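Our spring swap raised more than I dared to hope

I've been putting off writing this up because I wanted the final numbers first, and now I have them, so here goes. The Jencombe clothing swap and sale raised 2876 dollars for the Ider winter coat fund. I read that total three times when it came through and then I went and made pancakes, which is what I do when I'm happy and it's too early to call anybody.

If you're new to the blog, the coat fund buys and mends warm things for kids and grown-ups in Ider and the towns up the valley. Coats mostly, but also boots, snow pants, mittens (so many mittens - they go missing at an incredible rate). I started helping with it three winters ago, after I dropped off a bag of my own outgrown stuff and stayed all afternoon sorting zippers. I've been hooked ever since!

The swap works like this. You bring clean clothes in good shape, you get a paper ticket for each item, and you trade tickets for whatever you like on the racks. If you don't have anything to bring, you can pay two dollars a ticket. Anything left at the end goes straight to the fund, either to be handed out or to be sold at the little shop in Jencombe that lets us use its back shelf. It's simple and it's fun, and I came home with a green corduroy jacket that I have worn every single day since.

We took in over 1000 items this time. I want to say thank you to every person who washed and folded theirs before bringing them in, because it makes such a difference when the tables are filling up at eight in the morning and there's a line down the steps. The baby clothes went first, as always. The men's shirts went last, as always, and if anyone has a bright idea for getting people excited about men's shirts I would love to hear it.

The mending table was new, and it was my favorite part of the whole day. You could bring over something with a loose button or a torn hem and have it fixed while you shopped, pay what you wanted, and watch it being done if you were curious. Kids loved it. One little girl had a patch shaped like a pear sewn over the hole in her leggings and then asked for a second one on the good knee so they'd match. The jar at that table was stuffed by noon, mostly with ones and fives, and it had to be emptied into a cookie tin.

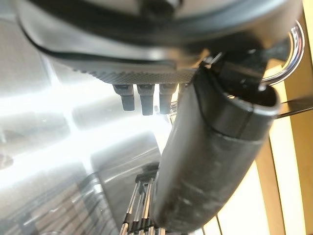 Dark gray and textured, up close.

Two local businesses gave us a real boost. Noguchi, the bakery across from the post office, sent over trays and trays of sweet buns and let us keep everything we made from them. They were gone before lunch and I only got half of one, so I'll be stopping in this week to make up for it. And Jitness, the gym, offered a month of classes as the raffle prize and sold raffle tickets at their front desk for weeks ahead of time. That raffle brought in far more than last year's fruit basket did (sorry, fruit basket).

A few things I'd like to do better. We ran out of hangers early, so a lot of lovely dresses ended up folded in piles where you couldn't see them. The shoe corner was too close to the door and people kept getting stuck there. And we need a proper mirror - the one we had was tall and skinny and leaned so far back that everyone looked nine feet tall, which was flattering but not much use for checking a hem.

So what happens with the money? Most of it goes to new kids' coats, bought in bulk over the summer when the prices drop. Some goes to thread, zippers and waterproofing spray, and a bit is set aside for boots, which hardly anyone donates in the bigger sizes. Handing out starts in September so that families have everything before the first cold snap.

If you missed the swap, you can still help. The back shelf in Jencombe takes clean coats and boots all year round, and the mending group meets in the evening and would be thrilled to have you, even if all you can do is sew on a button. I could barely do that much when I joined! Bring a pair of scissors if you own some good ones. Ours are getting terribly dull.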